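Let the Kids Argue About the Line

My daughter's school wants to get rid of four square. Well, "pause" it is the word in the letter, until a better system can be found for settling disputes.
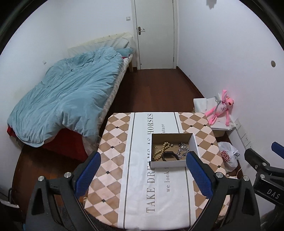

I read that letter twice on Wednesday night and then got annoyed enough to start typing. The trouble, according to the letter, is that recess at Drandley has turned into one long fight over whether the ball hit the line. Kids come back inside mad. Teachers lose the first part of math to hearing both sides. I believe all of it. I've stood at that fence at pickup and listened to two fourth graders go at it like lawyers over a bounce that took half a second.

But I think the fight is part of the game, and I'd even say it's the part I would pay for.

When I was a kid we played on a cracked driveway with squares drawn in whatever chalk was left, and the server got to call the rules. Cherry bombs, no cherry bombs, double taps, bus stop (don't ask me to explain bus stop, I never understood it and I played it for years). If you called something dumb, people groaned and then they went home, and you were standing there with a ball. So you learned pretty fast to call rules other people could live with. My friend Amber Mellor was the best player on the street by a mile and she still gave up close ones, a lot of them, and I remember thinking she was soft. She just wanted the game to keep going until dinner!

The school's idea, as far as I can tell, is to bring in something like the Endale program they use across town. Each court gets a trained adult, a printed rule sheet and a whistle. Settimio Mazza, whose boys go there, told me it's very calm. He also told me his younger one quit playing and walks laps now. That's one kid, and maybe he likes laps. I still keep thinking about it.

I'm not against rules. A few of them on the wall would help a lot, and I'd start with these: a ball on an inside line is out, a ball on the outside line is in, and if the players can't agree, you replay the point. One replay. If it happens again on the very next point, the line of kids waiting gets to vote. Yaqin Lu ran recess at my nephew's school this way with up to 40 kids in the line, and she said the vote hardly ever came up — the kids waiting want their turn, and they get loud about it.

And yes, somebody should be watching. Some kids get picked on under cover of "that's the rule," and a grown-up needs to step in when the same child is out on every serve. Daiane Tavares made that point to me in the parking lot and she was right, and I went home and changed this paragraph. Watching is a different job from refereeing, though. You can stand by the wall with your coffee and see plenty.

What bugs me most is the word "disputes," as though the kids had filed paperwork. They're nine. They're mad for six minutes and then they want to know who's got the ball. My daughter came home last March swearing she'd never speak to her best friend again over a corner shot, and by bath time she was planning which serve to use on her the next day.

So my vote is to repaint the lines, which have been half gone for 2 years, put the short rules up where everyone can read them, and give it until summer. If math is still getting eaten up by then, fine, bring in the whistle and I'll keep my mouth shut. I'll even bring the chalk for the first week.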